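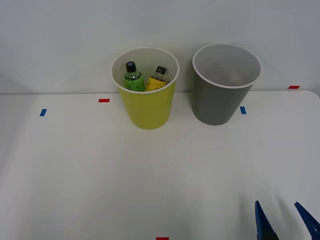

# Skerach Folding Craft Table, White

We started carrying the Skerach the summer my sister turned her dining room into a card-making studio and never gave it back to the family. She wanted a surface she could spread out on, wipe down, and fold away before company came, and she tried four or five tables before she settled on this one. It has been our steadiest seller ever since, and we have three of them in the back of the shop where the classes meet.

The top is smooth, white, and matte, so your lamp won't bounce back up at you when you're cutting late in the evening. The corners are rounded, which you'll appreciate the first time you squeeze past it with a full basket of yarn! It fits nicely flat against a wall, and plenty of our customers leave it there all year with their glue and ink bottles lined up along the back.

## Size and weight

- Length open: 73 inches
- Height: adjusts to 6 positions
- Weight: 16 pounds without the shelf
- Folds in half, with a carry handle on the long side
- Legs lock with a push button (push until you hear the click)

The lowest setting suits children and anyone who likes to work sitting on a floor cushion. Standing height is the top one, and if you quilt, go straight to that and save your back. Zoila Flores teaches our Akstead beginners' class and keeps hers one notch down from the top, with a rubber mat under her cutting board.

## Cleaning

Warm water and a drop of dish soap will take care of most things. White school glue peels up once it's dry, so let it dry. For alcohol inks, get to them quickly with rubbing alcohol on a soft cloth, and please try a small spot underneath first. Don't use scouring powder or those rough green pads, as they'll dull the finish and there's no bringing it back. Permanent marker is a matter of luck. We've had it come right off and we've had it leave a gray shadow for good.

Hot glue guns should sit on a tile or a silicone mat. Same goes for irons, and a folded towel is not enough.

## What comes in the box

One table, four rubber feet (already on), a spare pair of feet in a little bag taped to the leg, and a sheet of instructions that you won't much need. The Janjua clip-on shelf is sold separately and hooks onto either short end. It holds paper up to 12 inches wide and a fair number of jars, but it isn't meant for a sewing machine.

## Price and delivery

$89, and the price is the same in the store and by mail. Local delivery is free if you live on our side of the river. Danish Kiani does the deliveries and will gladly carry it upstairs for you, so do tell us when you order if there are stairs. The larger Stosulau model is out of stock and we don't have a date for it yet, but call and we'll put your name on the list.

Page updated 11/3/11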